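Hanneke Dekker anotó «sándwich, episodio 970» y suspiró. En Lirkano le habían prometido que enseñar a un robot sería como educar a un niño.

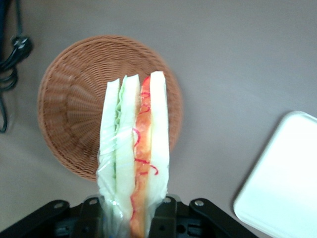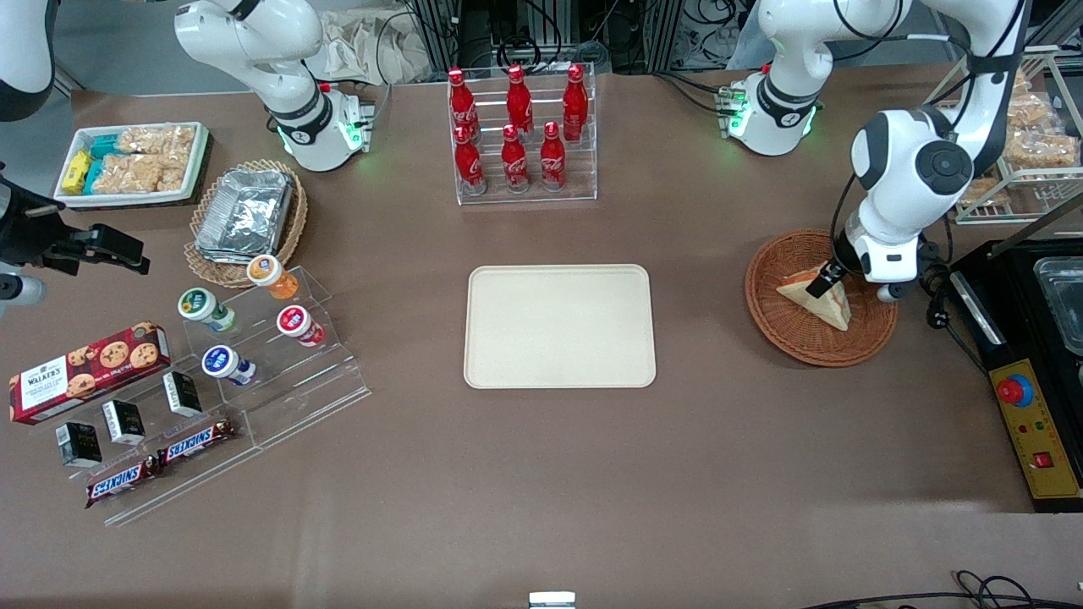

– El niño ya habría comido – dijo Ona.

Faltaban ocho episodios para cerrar el lote. Hanneke agarró los mandos, repitió el gesto y marcó «válido». El modelo aprendería de ella la paciencia, el pulso y, se temía, también la manera de mirar la comida ajena.

– Otro – pidió Ona –. Y ahora sin suspirar.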